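## 4. Evaluation of the Pulluren Gear Assembly Kit

The kit under review is sold by Engelhardt as a complete benchmark for planetary gear assembly, and the brochure promises a working cell before lunch. We took it at its word and were assembling by midafternoon of the second day. Our unit came with the fixture plate, the spur gears, a set of slotted gripper fingers and a manual translated with more courage than care.

The fingers hold a spur gear by its toothed sides (Figure 1a). This leaves the bore side clear for the peg, but the only thing resisting tilt is friction, a subject on which the manual is silent.
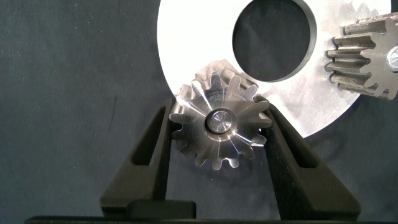

*Page last changed: July, revision 4*

We ran 67 trials with the vendor's supplied policy and no tuning beyond what the quick-start guide asks for. Of these, 46 ended with every gear seated. The brochure uses the word "effortless," and we suppose it was, for the brochure. Most failures came at the last gear, where the teeth met tip to tip and the controller pressed down with real conviction until the force limit stopped it.

Cable routing deserves a sentence, and the vendor gives it exactly one: "Dress cables neatly." Loops at the wrist need enough slack for a full rotation and also need to stay off the fixture – two wishes that do not always get along.
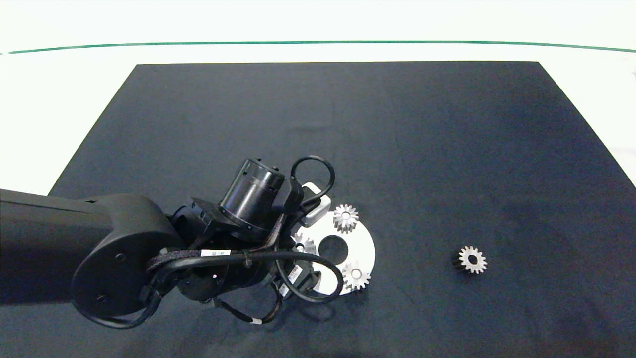

The start position of the last gear mattered more than we expected. With the gear laid well away from the plate, the planner had room to approach and the success rate held steady. Moved in close, the gear sat under the arm at the moment the head camera most needed to see it. Plurnberg's competing kit adds a side camera for this case, and Zastby's leaves the matter to the customer's ingenuity.

Resetting between trials took 30 seconds by hand. The kit offers an automatic reset, which we used until it began resetting trials still in progress.

*Figure 1. The kit in use. (a) Wrist view of a gripped spur gear. (b, c) Head views of the arm over the fixture plate, with three gears on the plate and a fourth on the mat.*

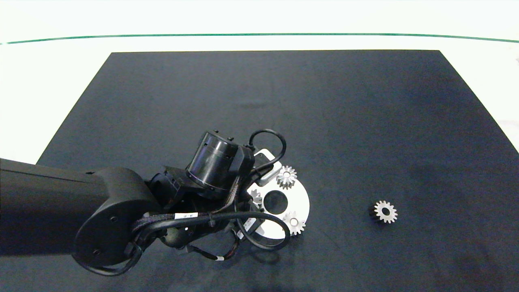 ### 4.1 Force limits and default settings

The shipped force limit is set high enough to finish an imperfect insertion and to mark a tooth while doing it. We lowered it by one step for all later trials and report both settings separately.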